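Washer trips the breaker only when the dryer is running
Laundry & Utility > Electrical
Posted 27 Feb 2018

stackedpair85

Washer and electric dryer stand side by side in a utility closet. The washer is a Nikwood front loader, the dryer a Catterall vented model. Either one runs a full cycle alone. With both going, the breaker marked LAUNDRY trips within a few minutes, usually while the dryer is heating. I have cleaned the lint duct and changed the dryer cord. Is the breaker worn out, or is the dryer drawing too much?

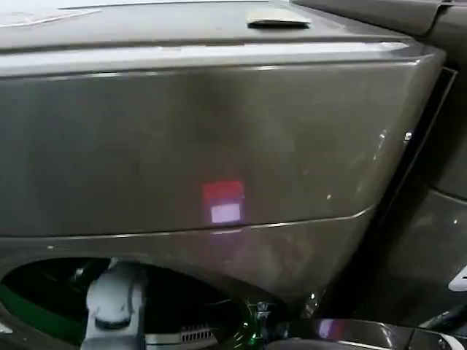 The breaker is a single 20 amp. The dryer is the compact 120 volt kind and uses an ordinary outlet on the same wall as the washer. House wiring was redone in November, before I moved in.

ohmsweethome

Both outlets are on one circuit. A 20 amp breaker at 120 volts carries 2400 watts. Read the rating plate inside the dryer door. Compact dryers are commonly 1400 to 1500 watts, and a washer with its own water heater can take most of what is left, or more. Motor start adds a short peak on top.

Test it this way. Set the washer to cold and run both. If the breaker holds, the washer heater is the difference and the breaker is doing its job. Do not fit a larger one — the wire is sized for 20.

The fix is a second 20 amp circuit for the dryer. I paid 660 for mine, with a short run to the panel.

drumroller

get a new breaker, they go weak. mine was 100% the breaker

Feltura_fan

A weak breaker would trip on one machine sooner or later. Add up the plates first. My old Stestora washer was 2000 watts on hot by itself. Until you get the second circuit, run them one after the other.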